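Building a Hand-Held Gripper in a Shared Workshop
Handout for session 4, Pullstead build group. Notes by Jacqueline Masson
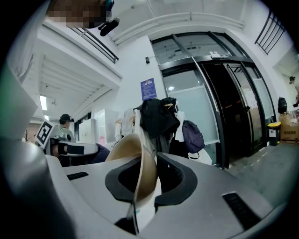 Before you start printing

Right, a few things I wish I'd written down last February. The body shell is the big print. On our machine it takes over 20 hours, so please book the slot on the sheet by the door and don't just bump somebody's job (Sunil lost a whole set of fingers that way and he's still grumpy). Print the shell in whatever colour you like, but do the finger pads in the soft black stuff, slowly. If the layers look fuzzy, dry the spool overnight and try again.

Fitting the pads

Dry fit first! I glued mine straight on and had to peel them off with a butter knife. Rough up the inside with sandpaper, run a thin bead of glue down the middle, press, tape, leave it till the next day. Both pads need to meet evenly when you squeeze the trigger. Hold a strip of paper between them and tug: if it slides out at one end, add a shim there.

The trigger spring is a fiddly little thing. Stefaniia's trick is to do it inside a clear plastic bag so it can't fly across the room, and I've done it that way ever since.

What to practise on

Paper cups are my favourite. They squash the moment you pinch too hard, so you learn the feel of the trigger fast. Pick one up by the rim, carry it across the bench, set it down, do it again. Once you're happy, put a bit of water in. After that we'll move on to the Bailly arm, which uses the same fingers but closes with a motor, and you'll want a decent sense of grip by then or the numbers in the settings file won't mean much to you.

Marker boards

Print them flat, on matte paper, and stick them to something stiff. A curled corner will throw your position off and you'll spend the evening blaming the software (ask me how I know). Measure the black square with calipers after printing and type in the real size.

For next time

Bring your shell, cleaned up, and the 37 mm screws from the kit. Faustine has spares.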